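The Bell at Trastport

The story went that the Undine sank in November with her bell ringing, and that you could still hear it from the harbor wall if the wind was out of the east. I had lived in Trastport for 11 years and stood on that wall in every kind of wind. I had heard halyards, gulls, and the freezer truck backing up behind the fish shop. I had never heard a bell.

My landlady had. So had the man who cut my hair, and so had his father, who was deaf. They all told it the same way, down to the pauses, and I took that as a bad sign. People who have heard a thing for themselves usually disagree about it.

So I went to the town records, which were kept in the old customs house on a shelf below the tax rolls. The Undine was there. She was a coal boat out of Zumonley, 155 feet long, and she had gone down off the point with three men aboard. The clerk of the day had written out her cargo and her debts in a small, sour hand. He had also written what was saved from her before she went: one anchor, a quantity of rope, one bell.

I read that line several times. Then I asked the woman at the desk where the bell was now.

"Out in the water," she said. "You can hear it some nights."

I turned the ledger around and put my finger under the word. She read it politely, the way you look at a photo of somebody else's grandchild.

"Well, they may have put it back," she said.

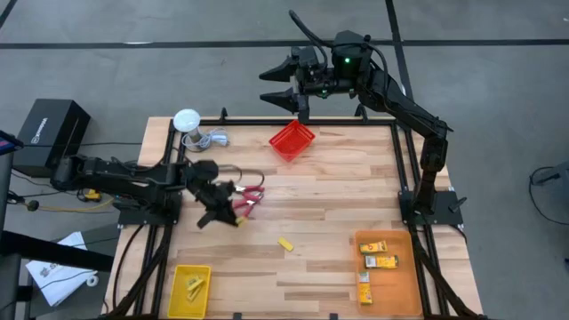
Who would put a bell back on a sunken ship?

The woman at the desk thought it was probably the families.

I left her to it and took the bus up to Nijs, where the salvage men used to sell what they pulled in. The church there had a bell in the porch, green and badly cracked, with a card under it asking for money for the roof. Most of the name had been rubbed off. I could make out a U, or half of an O. A man sweeping the step told me it had come from a school.

"Which school?" I said.

"One that closed."

I knocked on it with my knuckles. It made a noise like a bucket. If that was the Undine's bell, no wind on earth was going to carry it to Trastport, a distance of more than 300 city blocks by my own bad arithmetic.

I got home after dark and told my landlady everything - the ledger, the church, the bucket. She heard me out and put the kettle on. She said it was a shame I had gone all that way, and on a night with the wind in the east, too.

I said I would just step out and get some air.

It was cold on the wall and the tide was most of the way in. The freezer truck was gone. I stood there with my hands in my sleeves until my ears hurt, and then for a while longer, and when the man who cut my hair came by with his dog and asked me what I was listening for, I told him I had dropped a glove.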